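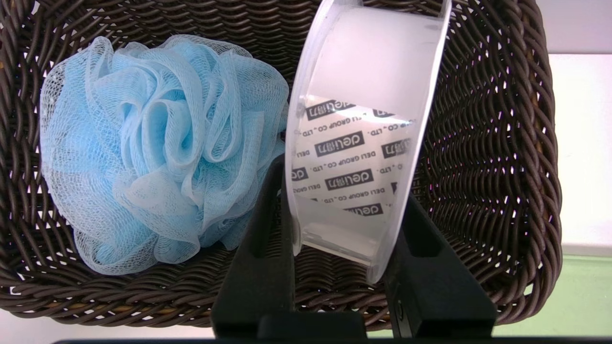 Korb, dunkelbraun geflochten, mit hellblauem Duschpuff

Akard Spieldaten – README
Stand: Juli, noch nicht fertig

Was drin ist: Scorebögen der Katiyar-Liga, abgetippt. 50 Spiele, 14 Mannschaften, alles Twenty20. Quelle sind die Papierbögen der Vereine, eingescannt von Thitima Khamphan. Scans liegen nicht im Repo, zu groß. Bei Bedarf melden.

Dateien
spiele.csv – eine Zeile pro Spiel
batting.csv – eine Zeile pro Innings und Schlagmann
bowling.csv – dito für Werfer
namen.csv – Schreibweisen, siehe unten

Trennzeichen Semikolon, UTF-8. Excel zerschiesst die Overs (3.4 wird zum 3. April), also bitte als Text importieren.

Bekannte Probleme
- In 12 Spielen fehlen die Extras aufgeschlüsselt, nur Summe. Feld bleibt leer, nicht 0.
- Puduvstead hat zwei Spieler mit gleichem Kürzel. Osian Gwynne hat das von Hand getrennt, Rückrunde noch offen.
- Uniron gegen Puduvstead: Bogen ergibt beim Nachrechnen einen Run weniger als das Endergebnis. Haben das offizielle Ergebniss stehen lassen.
- Regenabbrüche: ergebnis = "n.r.", Teilstatistik trotzdem drin.
- Not out steht als "no". Wer mit R lädt: klappt. Bei pandas auch, aber Spaltentyp prüfen.

Namen
Über 400 Schreibweisen in namen.csv, viele doppelt. Bhupendra Negi geht die durch. Korrekturen bitte nur dort, nicht in den anderen Tabellen, wird sonst überschriben.

Nutzung frei für nicht kommerzielle Zwecke, Quelle nennen. Für Wettmodelle nicht freigegeben.

Fragen zu den Daten an Neelam Vishwakarma, zum Importskript an Imogen Haslam. Antwort kann dauern, Saison läuft.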